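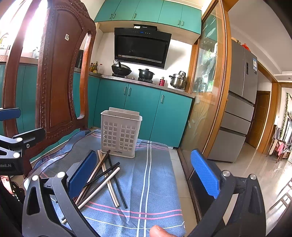
Inamau Noodle Notes, a small dataset of home recipes

Hi! If you've landed on this README you probably want to know what's in the files, so let me start there. noodle_notes.csv has 142 noodle recipes from home cooks, one row per recipe, all typed up by me and Yiran Han over a great many evenings. ingredients.csv breaks those same recipes into 783 ingredient lines, and the two files join on recipe_id. There's also a plain text folder called originals, where each recipe sits exactly as the cook wrote it, misspellings and all.

I started this as a way to search my own recipes (I can never remember which one has the black vinegar) and then friends began sending me theirs, and their aunts' ones too, and it grew!

Columns in noodle_notes.csv

recipe_id: a number. It doesn't mean anything and there are gaps where I merged duplicates.
title: whatever the cook calls it. Three different people sent me something called "Sunday noodles" and they are nothing alike.
noodle: wheat, rice, egg, buckwheat, glass or other. Instant noodles go under wheat, and yes, we argued over that.
broth: yes, no or dry with broth on the side.
serves: as written. Blank if the cook didn't say. Please don't read a blank as one.
minutes: total time, the cook's own guess. Tudor Neagu timed himself on 12 of them and was slower every single time, so be generous with yourself.
eaten_with: chopsticks, fork, spoon, both, or hands. I added this late, so plenty of early rows are empty.
notes: free text, my favorite column by far.

Amounts are the messy part. I kept the original unit in unit_raw and put grams or milliliters in unit_std when I could. "A handful" stays a handful. "Some" stays some. If you find a row where the soy sauce looks like enough to float a boat, check originals first, then write to me - a few cooks do like it that way, but I have also typed tablespoon for teaspoon more than once.

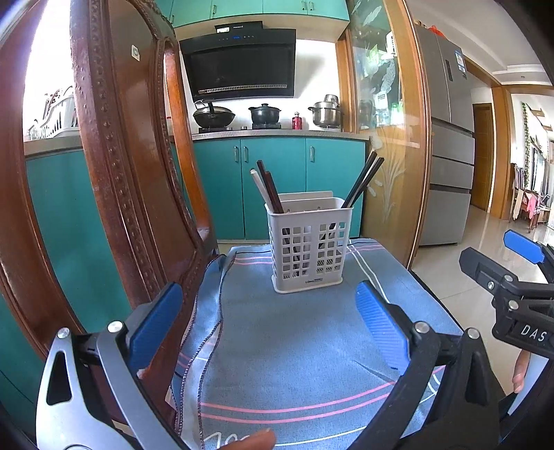 Inamau, August 7, 2018

Version 2 is up. The big change is eaten_with, which I mentioned further up. Zewditu Gidey asked for it, and once I began asking people the answers were more fun than I expected. Lots of folks use chopsticks for the noodles and a spoon for whatever's left, and those rows say both.

Other changes this time:
Fixed the broken accents in the titles. Sorry, that was my spreadsheet program and also me.
Split "green onion / leek" into two ingredients. Tsion Alemayehu went through every affected row by hand and I owe her dinner.
Dropped the rating column. People rated their own recipes and everything came out at 100.
Renamed cook_name to cook_initials, and took full names out of the notes.

Still on my list: spice blends are one line each even when the cook wrote out the whole mix, and the buckwheat rows need a second look. Yabsira Chala has started on those.

Using it

Cook from it, chart it, teach with it, go ahead. Please keep the cook's initials with the recipe if you print one. I'd rather you didn't sell the originals folder as a cookbook, as the cooks only said yes to sharing it for free.

To send a recipe, copy blank_row.txt, fill in what you can and email it over. Photos of handwritten cards are fine too, as long as I can read the amounts. I'm slow in June and quick the rest of the year.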